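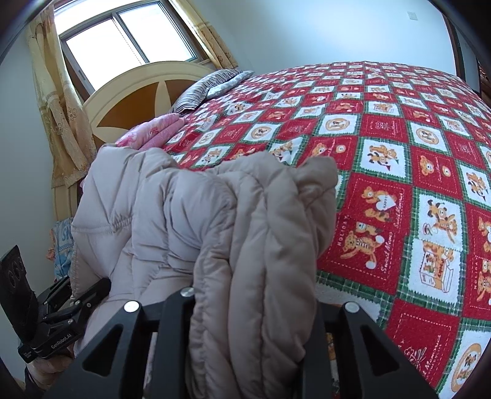 Bristdale hall films first full concert in 360 degrees

The Conine, the small concert hall in Bristdale, has published its first full concert in 360-degree video. The recording was made in April with 300 people in the hall, and it lasts 2 hours without a break in the picture.

Dorota Malinowski, who led the filming, placed one camera between the cellos and the other in the fourth row. Both were powered from the wall by long cables, which were taped to the floor before the doors opened. "Batteries would be easier to carry, but I did not want to change them during the slow movement," she said.

The sound was recorded separately by Jaxon Gauthier and joined to the video later. This part took the most time – the two cameras had a small difference in their clocks, and it grew during the evening.

The video has been watched 2,853 times so far. It can be seen with a headset or on a normal screen, where the viewer turns the picture with the mouse. A second concert, with the pianist Hélène Cloutier, will be filmed in the autumn.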